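What Happens to a Plastic Bag After You Let Go of It?

By Beril Kurtuluş

Hi again! Last time I wrote about cans, and a bunch of you wrote in to ask about the stretchy, crinkly stuff: bread bags, bubble wrap, the wrapper off a pack of paper towels. Grown-ups in the recycling business call all of that "film." It has nothing to do with movies. Film just means plastic that is very thin and very floppy.

I love film because it is such a pain. A bottle rolls along a conveyor belt like it's supposed to. A bag flies off! It wraps itself around any wheel that spins, the way long hair gets wound around a vacuum cleaner brush, and then somebody has to shut the whole place down and cut it free. That's why a lot of towns ask you to keep bags out of the bin at home and take them to a special drop-off box at a store. Check what your town says, okay? The rules are different from place to place.

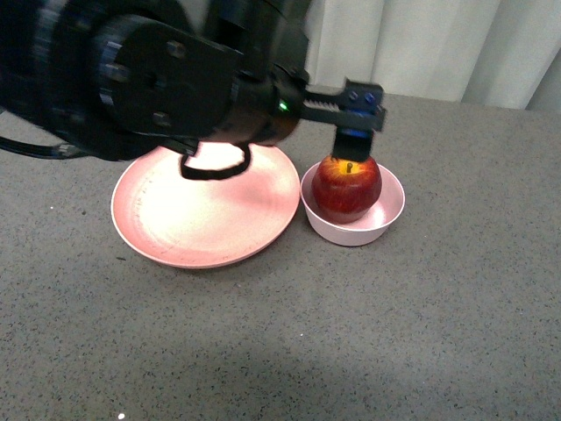
A black robot arm with a gripper on the end.

So let's say your bread bag made it into the right box. Where does it go?

I went to see for myself at a plant called Brirkodier, just outside Skarcombe, and I came home smelling like old shopping bags. The bags show up squashed into bales. A bale is a giant cube tied with wire, and the ones I saw were taller than my nephew, who is 8 and was very annoyed that he couldn't come along.

First the wire gets snipped and the bale is pulled apart. Then people and machines pick out the things that don't belong, like receipts, straws, and (this really happened while I was there) a single flip-flop. After that the film goes into a shredder, which chews it into scraps as big as a playing card.
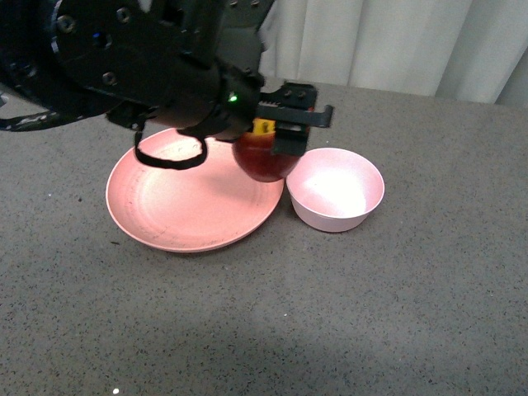 Next comes the bath, and this is my favorite part. The scraps get dumped in a long tank of water with paddles pushing them along. Most bags are made of a plastic called polyethylene (say it polly-ETH-uh-leen), and it's a little lighter than water, so it floats. Sand and grit sink to the bottom. You can try this in your kitchen sink with a scrap of bread bag and a pebble. Poke the scrap under and rub off the air bubbles, and it should still come back up.

Then the scraps have to get dry, and wow, is that hard. Think of a wet plastic bag stuck to the side of the sink. Now think of a mountain of them. The plant spins them super fast and then squeezes them in a machine with a big screw inside, and it still takes roughly 3 minutes for a scrap to get all the way through.
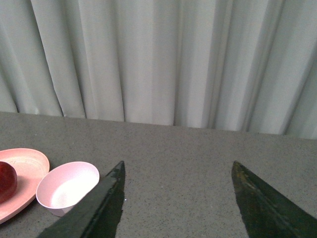 A speckled gray tabletop, with a pale curtain behind it.

Last of all, the dry fluff is melted and pushed through a metal plate full of holes, like pasta dough or the hair on one of those clay barber toys. Spinning knives chop the strings into pellets that look like lentils. I was allowed to take 2 in a little jar.

Pellets like that can turn into new trash bags, or garden pots, or fake wood. There's a bench in the Skarcombe park made of a fake wood called Plastwood. I sat on it to eat my lunch and checked underneath for the label, and yes, people stared.

Next time I'm doing milk jugs. If you have a question about them, get it to me before August!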